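4. Getting the machine level

I've set up a fair number of washers by now, my own and other people's, and if yours walks across the floor on the spin cycle it's nearly always the feet. So put the kettle on and do this bit slowly!

You'll need the flat wrench from the Wulport kit (the short one, stamped 18) and a spirit level. Mine is 400 mm long, and anything much longer gets awkward if you have shelves or a wall close by.

1. Take out the transit bolts if you haven't yet (section 3). Keep them in a bag somewhere you'll remember.

2. Push the machine to where it's going to live, leaving a hand's width behind it for the hoses.

3. Lay the level across the top, side to side, then front to back. I write down which corner is low, otherwise I forget by the time I'm on my knees.

4. Loosen the lock nut on the low foot and turn the foot out a little at a time. Small turns, then check again.

5. Press down on opposite corners. If it rocks, go back to step 4 (sorry, it took me four tries in Silvia's hallway).

6. Tighten every lock nut up against the cabinet.

CAUTION: Switch off at the wall before you tip the machine, and get a second person to hold it. Yulan Dai and I did ours together and it was still heavy.

Note: Old floorboards give a bit. If yours do, a Latilero mat under the feet helps, but level the machine again once it's on the mat.

7. Run a short empty rinse and spin with the door shut, and stay in the room for it. A hum is fine. Banging means stop, and start over from step 3.
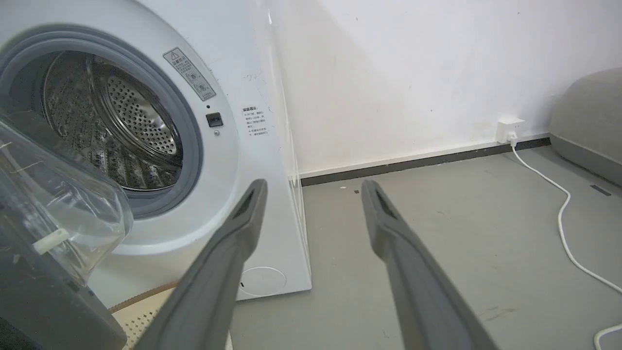
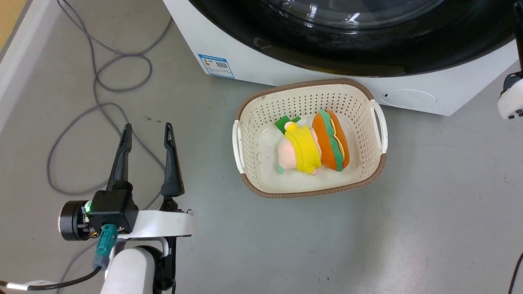
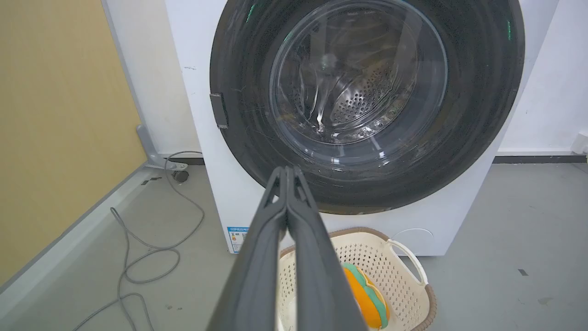

Page 196

8. After the first week of real laundry, check the level one more time. Feet settle, and mine needed another quarter turn at the back left.

If it still wanders after all that, look at Troubleshooting, page 421.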